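About the Meal Assembly Automation Work at Mekonnen

7 September 2022
By Narendra Rastogi
Reading time: 4 minutes

Mekonnen runs contract kitchens for offices and clinics. The company prepares breakfast and lunch at two sites, Brikach and Prurley, and the larger of them, Brikach, sends out 1415 trays on a full weekday. Most of the labor in a tray is in assembly: taking a plate from a stack, putting the correct item on it, placing it in the correct position, and repeating this until the shift ends.

In 2021 the company started to test whether part of that assembly could be done by a pair of robot arms working at an ordinary table. The test bench is kept small. It uses household tableware and one simple menu item, toast with lettuce, and the same arms have to handle the plates, the bowls and the bread.
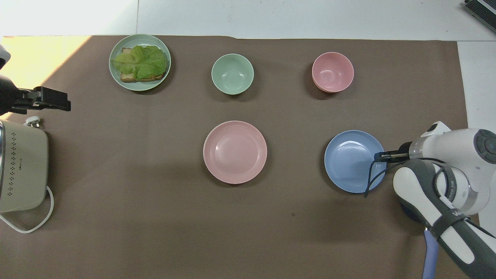

Department: Kitchen Operations / Bench Automation Group

The group reports to Kitchen Operations and has no line to IT or Engineering. This was decided at the start. The people who set the tasks are people who have worked the assembly line, and a task is only added to the bench list after someone from the line has written down how it is done by hand, including the grip, the order of the steps and the usual mistakes.

Yeshi Sisay leads the group. She was shift lead at Brikach before she moved over and still works one line shift a month. Narendra Rastogi handles the control software and the logs. Line staff rotate through the bench in four-week blocks at their normal rate of pay.

What the bench covers

Tasks are grouped by difficulty. Plates and bowls come first, as they are rigid and their rims give the fingers a defined edge. Lids and long-handled pans come next. Bread and leaf items are last. Toast breaks at the crust if the closing force is set too high, and lettuce does not keep the same shape from one leaf to the next. Tableware on the bench is color-coded so that an instruction can name an item without ambiguity: pink bowl, blue plate, green plate.

Each run is logged in Numley, the scheduling and records tool the kitchens already used. A run record holds the task name, the start layout, the result and a free-text note from the person at the bench. The group had logged 3609 runs by the end of August. Of these, 214 were stopped by hand. Stopped runs are reviewed every week with whoever was on the bench, and the notes from those reviews have led to more changes in table layout than in software.

The two-arm setup lets one arm work at the toaster while the other stays with the plates. Coordination between them is still the slowest part of any run, and the group does not expect bench speed to match a trained assembler on mixed trays. 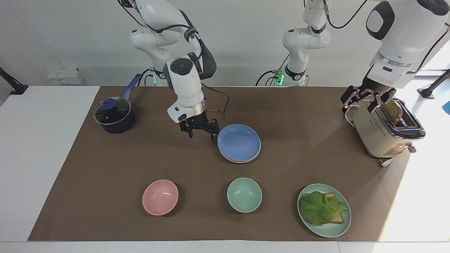 What changes for staff

No line position at either site has been removed as a result of this work. The written agreement with staff states that any reduction in assembly hours has to be offered first as hours in prep, menu checking or bench work. It is reviewed once a year, and the current text is posted in both break rooms.

The practical changes so far are smaller. Plate stacks at Brikach were moved closer to the assembly position after bench trials showed how much reach the old layout required. Diet-specific trays now have a separate check step. A new job grade, bench operator, was added to the pay scale. It requires 200 logged hours and a short written test on safe stops, arm reach and gripper changes. No prior technical training is needed.

There have also been complaints, and they are recorded with the rest. Assemblers coming back from a bench block have said that four weeks is too short to get comfortable and long enough to lose pace on the line. A six-week block is being tried at Prurley.

Contact

Staff who want to join a rotation should speak to their shift lead or write to Yeshi Sisay through the Numley message board. Questions about run records go to Narendra Rastogi. Visits to the bench are by arrangement and are limited to two people at a time while the arms are powered.

Last updated: 7 weeks after first posting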